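Ticket 530: wrist joint stalls on slow moves
Opened by: Yakubu Okafor
Status: open

Arm drops out of position when it goes slowly over the watering can. Fast moves are fine. Firmware is the July build. Power supply swapped, no change.

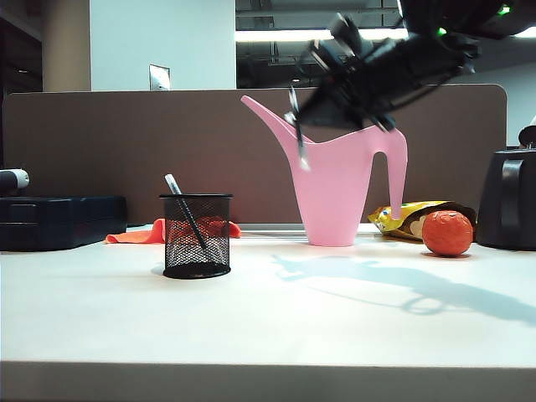 Lowered the speed limit to 9 and ran it again. Same stall, error 4 in the log. Reseated the wrist cable and raised the current limit to 100 percent. Two clean runs, then it stalled again.

Next: try the spare Starka driver board.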